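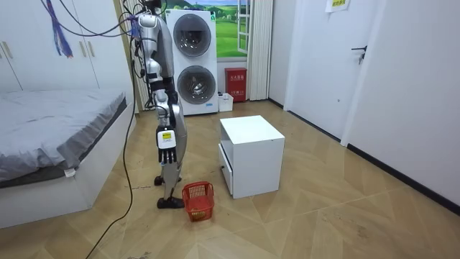

Galtness standing next to the bed, cables up, basket on the floor by the front foot.

Galtness: Setup and Upkeep Gallery
Posted by Urszula Michalski, 5/25/21

Galtness is the humanoid we run in the bedroom at Utico. The hour meter read 1,462 when we started this round of upkeep. The pages for the other rooms cover the tasks. This one covers the machine: how it is put in position, where the cables go, what gets checked on the arms and hands, and what has been replaced so far in May.

The work was split between Mesfin Gidey, who does the electrical side, and Roman Nowicki, who does joints and hands. I keep the log.

Position in the room

The start position is between the bed and the white cabinet, standing up, feet on the parquet. The feet are never lined up perfectly after a move and they do not need to be. What matters is that both are flat before the joints are powered, and that the cable on the floor is not under either one. Roman checks by running a strip of card under the edges of each foot.

Leave enough space on the bed side for a person to kneel. The connectors behind the hip are much easier to reach from there than from the cabinet side, where you end up with your back against the furniture.

Cables

There are two groups. The black bundle comes down from above and joins the robot near the shoulders. The long one runs from behind the robot across the floor and passes between its feet and the bed. They are treated separately and should not be tied to each other.

The overhead bundle has to hang in a loop. In April somebody pulled the slack out of it to make it look tidier, and the robot lost communication each time the torso leaned forward. Mesfin spent most of a morning on the software side before he looked up. The loop is now set with the torso leaned all the way forward, then left alone when it straightens. It looks like too much cable when the robot is standing. Leave it.

The floor cable gets wiped down and run through the fingers along its full length once a week. You are feeling for flat spots. One was found on May's first check, close to the plug end, and that length was swapped for a new one from the Stępień order. The old piece is in the scrap bin with tape on both ends so it does not find its way back.

Sweep before a session. Grit under a foot shows up as a small wobble that looks a lot like a worn ankle, and Roman has opened an ankle for that reason once already.
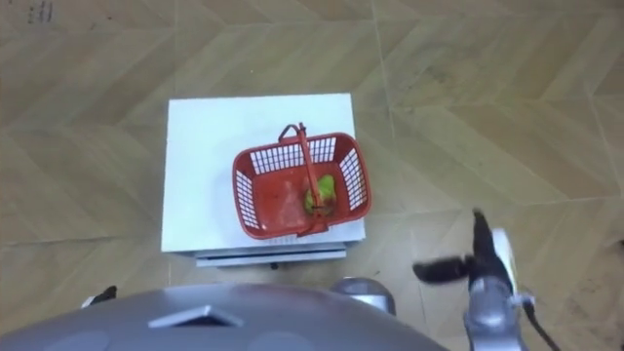

5 min read
Right arm out over the floor, with the red basket up on the white stand and a green item inside it.

Arms and hands

The right arm does most of the reaching, so it gets most of the attention. Every 200 hours the bracket screws are checked by hand with the short driver, starting at the shoulder and working down. Do not use the powered driver on these. If a screw moves at all, take it out, clean it, put on fresh threadlocker and write the joint number in the log. If it does not move, leave it alone and write nothing.

The cable at the end of the arm needs a free curve. Bend the wrist both ways with the power off and watch the cable while you do it. If it goes straight at any point in the travel, it is too short at the clip. Move the clip, not the connector. Kazimiera Kwiatkowski made up a set of softer clips after the hard ones left marks on the jacket, and all the arm clips are now the soft kind.

Fingers are cleaned with a dry cloth first and a damp one second. No solvent. After cleaning, open and close them by hand, slowly, with the power off. Both sides should feel the same. A gritty feel goes to Roman the same day. A loose feel can wait for the weekly check unless the robot has started dropping things.

We use the basket for the grip check because it gives the fingers a thin handle to close on. The handle should be standing up when the check starts. Put one light item inside, nothing that rolls. The check is thirty lifts in the upkeep plan, and the count is kept on paper at the bench. Results go in the log as a plain number of good lifts, with a note on which side slipped if any did.

View from the head

Half of the setup faults we log are easiest to find from the head view. Before any arm test, look down through it and confirm the stand is wholly in view. If the stand is off to one side, move the stand. Do not correct it by turning the neck, or the calibration will have to be done over.

The top of the stand gets smudges from the basket. They wipe off with a damp cloth and do no harm, though a heavy one can confuse the edge finder. The same goes for streaks on the bottom of the basket.

Calibration itself takes two people. One reads the values and the other moves the arm. Mesfin and Roman did it last time and the numbers were close enough to the old set that nothing else had to be changed.

Body panels

The shells come off in a fixed order, chest before shoulders. The leg panels can stay on for everything in this round. Put the screws in the labeled tray as they come out. Two of the shoulder screws are longer than the rest and will bottom out if they go in the wrong holes.

Wipe the shells with a microfiber cloth only. Paper towels leave fine scratches in the gloss. Keep the vent on the front of the torso clear, and vacuum it with the soft brush at every weekly check.

Replaced this month

Floor cable, plug end section.
Arm cable clips, full set.
Left shoulder cover screw, one, stripped.
Finger pads, right side, both.

Still open

Left wrist makes a faint click near the end of its travel. No change in grip results. Rosario Sanna at Ulness has the recording and is comparing it with their unit.
Spare overhead bundle has not arrived.
Screw tray labels are fading and need to be printed again.

Next round is due at the next 200-hour mark. Log entries go to Urszula.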